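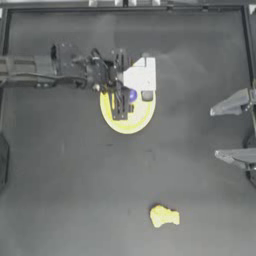

White plate with yellow rim, on a charcoal tabletop.

FOR IMMEDIATE RELEASE
Jun 1, 2023

Nultivetti brings back the yellow rim plate, new tableware line in stores this August

Nultivetti, maker of everyday plates and bowls, is bringing back the plate customers keep writing in about. White center, bright yellow band around the edge. Same as before. It leads off the new Jollico line, which ships to stores in August.

The yellow rim was dropped from the catalog two years ago when the old glaze supplier closed. Letters came. Emails too, and a few packages with one broken plate inside and a note asking for a match. We kept the notes. The new yellow was matched against plates from our own back shelf, and it took 14 test firings to get a color we were happy with. Early ones went too orange. One batch came out close to mustard, and a few people in the office still want to sell that one. Not this year.

What is in the line

Jollico starts small. Dinner plate, side plate, soup bowl, and a serving platter. All of them white with a colored rim. Yellow first. A green and a dark blue are being worked on and will be announced when they are ready, please don't ask the stores for dates becuase they don't have them.

Pieces are sold one at a time or in a boxed set of 12. The single plates matter to us. People break one plate, not a whole set, and then they have an odd number at the table for years. Any store that carries Jollico has agreed to keep singles on the shelf.

The rim is glazed, then fired again with the clear coat over it, so the color is under the surface. Dishwasher is fine. Microwave is fine. Oven no.

Will it match my old ones?

Close. Put a new one next to one that has been washed every day since it was bought and you will see a difference, the old one will be a little softer. In a stack or on a set table most people in our office could not pick them out. Size is the same as the old dinner plate so they will stack together and fit the same cupboard.

On the table

The yellow was picked with dark tables in mind. Charcoal, black, deep gray. Lots of kitchens have gone that way and plain white dishes can look a bit cold on them. With the yellow band you see where the plate ends and the table starts, and the food gets a clean light background. It does well on wood too. On a white tablecloth the rim does all the work, so go easy on the other colors.

Store displays will follow the same idea. Dark surface, a few plates, not much else. Display kits go out with the first orders and include a table cover, a plate stand and a price card. Stores using their own fixtures should keep the plates flat or at a low angle so the whole rim shows.

Where to find it

First shipment is 300 boxed sets plus singles, going to Prumer shops. Prumer has carried our dishes since the beginning and asked for the yellow rim back more than anyone. Other stores get theirs from the second shipment on. The online shop Tu will take orders for singles once Prumer is stocked, boxed sets later.

A limit of 2 boxed sets per household applies to the first shipment. No limit on singles.

Replacement program

Anyone who mailed us a broken plate and got a "sorry, discontinued" card back, you are on a list. You will get a letter before August with a code good for one dinner plate at no charge. If you moved since then, write to us with the old adress and the new one. No need to send the broken pieces again, really.

For stores

Wholesale price sheets, case sizes and order forms are available from the Nultivetti trade desk. Orders placed before the end of this month ship first. Sample plates can be requested, one per store, return postage is on us. Photos for ads and newsletters are free to use, please credit Nultivetti.

About Nultivetti

Nultivetti makes plates, bowls and serving pieces for everyday kitchens. The company sells through independent housewares shops and by mail, and keeps replacement pieces for most of its current patterns.

Press contact
Nultivetti press office
Samples and high resolution photos on request

###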